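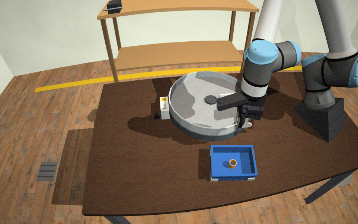
Intan Lau wrote in to say that her oil finish stayed sticky for 17 days, and she wanted to know if she had to strip the table and start over. She does not. Sticky oil is nearly always too much oil, and it can be fixed with rags and patience. The steps for a first coat come first, then the repair.

What you need

Boiled linseed oil or a ready-mixed table oil
Sandpaper, 300 grit
Lint-free cotton rags
Mineral spirits
Gloves and a metal can with a lid

Putting on a coat

1. Sand with the grain and wipe off the dust. Go over it again with a rag dampened with mineral spirits and let it dry.

2. Pour a small puddle of oil and spread it until the wood looks evenly coated. Work in sections you can reach without leaning on the wet part.

3. Wait 15 minutes. Dull patches have soaked up the oil, so give those a little more.

4. Wipe everything off. Turn the rag often. When you think you are done, take a clean rag and wipe again.

5. Leave it overnight with a window open. Put on three coats this way, a day apart.

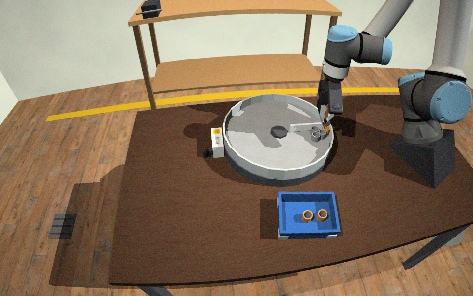

Dark table, lighter shelf unit behind

Fixing a sticky top

Dampen a rag with mineral spirits and rub hard with the grain. The rag should pick up brown gum. Change rags as they fill. If the surface still grabs your finger the next day, repeat. I have only once had to go a third round, on a desk in Bodthorpe that had been oiled in a cold garage. 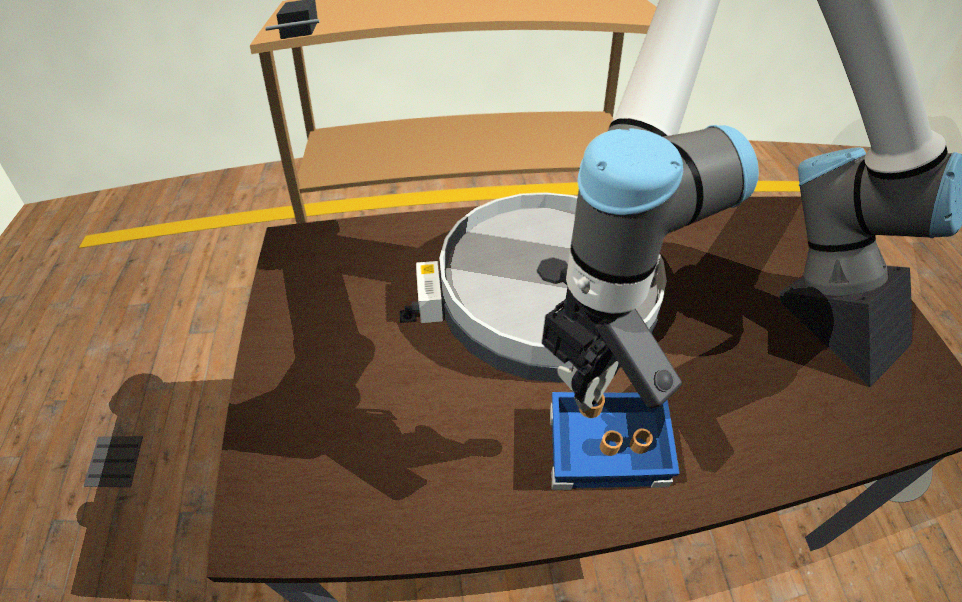

Edges need their own pass. Oil creeps over the lip and dries in a ridge underneath, where you won't see it until it catches a sleeve. A straight edge is quick to wipe, but a softly curved front like the one on this dark table is easier with the rag folded into a pad – follow the curve in one long stroke, then run a dry finger along the bottom.

Used rags can catch fire on their own. Lay them flat outdoors to dry, or put them in the metal can, cover them with water and close the lid. Never leave them in a pile.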